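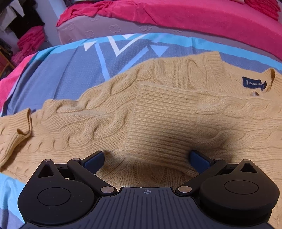 Campanha de agasalhos de Padeo bate as 2.041 peças e ganha mais uma semana

A campanha de agasalhos de Padeo, que devia ter acabado na quarta-feira, vai continuar por mais uma semana, e a notícia foi recebida com palmas no salão paroquial, onde a fila de gente com sacolas na mão chegava até a calçada. Até o fim da tarde tinham sido recebidas 2.041 peças, entre malhas, casacos, cobertores, gorros e um número impressionante de cachecóis feitos à mão (há bairros inteiros, pelo visto, que passaram o verão a tricotar).

Quem coordena tudo é Ruth Giraldo, professora aposentada, que começou há anos com uma caixa de papelão na porta da própria casa e hoje mal consegue atravessar a rua sem que alguém lhe entregue um casaco. "A gente marcou o fim da campanha pensando no frio do ano passado, e este ano o frio resolveu chegar mais cedo", contou ela, entre um abraço e outro. "Tinha gente telefonando para perguntar se ainda dava tempo. Como é que eu ia dizer que não?"

As doações atendem 60 famílias cadastradas em Padeo e também os moradores de Tiria, o povoado do outro lado do rio, onde as madrugadas de abril já andam bem geladas. A primeira entrega em Tiria foi feita no sábado de manhã, com café, bolo de fubá e uma roda de conversa que se estendeu até depois do almoço - e quem conhece o pessoal de lá sabe que ninguém sai sem repetir o bolo.

O que mais se pede, como todo ano, são malhas grossas de adulto. As de tranças, de trama bem fechada, são as primeiras a sair da mesa, e os casacos de abotoar têm muita procura entre os mais velhos, que acham mais fácil vestir uma manga de cada vez do que enfiar a roupa pela cabeça.
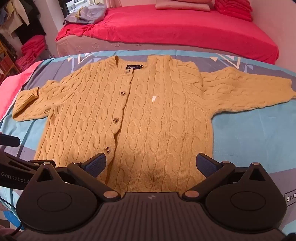 Também fazem muita falta as meias de lã e as roupas para crianças de até dez anos, que crescem de um inverno para o outro e deixam tudo curto nos punhos. Já os cobertores, felizmente, chegaram em boa quantidade: a padaria de Fouad Harb serviu de ponto de coleta e recolheu 70 deles em poucos dias, empilhados ao lado do balcão, para encanto da freguesia e certo aperto de quem queria só comprar pão. "Minha mulher disse que, se aparecer mais um, a gente vai ter de vender o pão na calçada", brincou o padeiro, que já avisou que continua recebendo.

O transporte ficou por conta de Krum Dervishi, que emprestou a caminhonete e o domingo inteiro. E no salão, uma oficina de consertos conduzida pela costureira Gwenllian Harries tem recuperado peças com botão faltando, ponto puxado ou cotovelo gasto. São 17 alunas na turma, algumas pegando numa agulha pela primeira vez, e o ambiente é tão animado que já se fala em manter as aulas depois do inverno, quem sabe com um curso de crochê.

A organização pede que as roupas venham lavadas, bem secas e dobradas, de preferência com um papelzinho indicando o tamanho. Peças com pequenos defeitos são bem-vindas e podem ser deixadas separadas, para seguirem direto para a oficina.

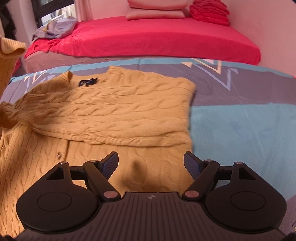
Onde entregar

As doações podem ser levadas ao salão paroquial de Padeo, das 9h às 18h, e à padaria de Fouad Harb, das 6h30 ao meio-dia. Em Tiria, o ponto de coleta é a escola municipal, durante o horário das aulas. Quem não puder sair de casa pode deixar recado no salão, e a caminhonete passa para buscar no fim de semana.

A próxima entrega às famílias está marcada para sábado, às 9h, no pátio do salão. Ruth pede a quem tiver mesas dobráveis em casa que as leve até as 8h - e bolo, naturalmente, também se aceita.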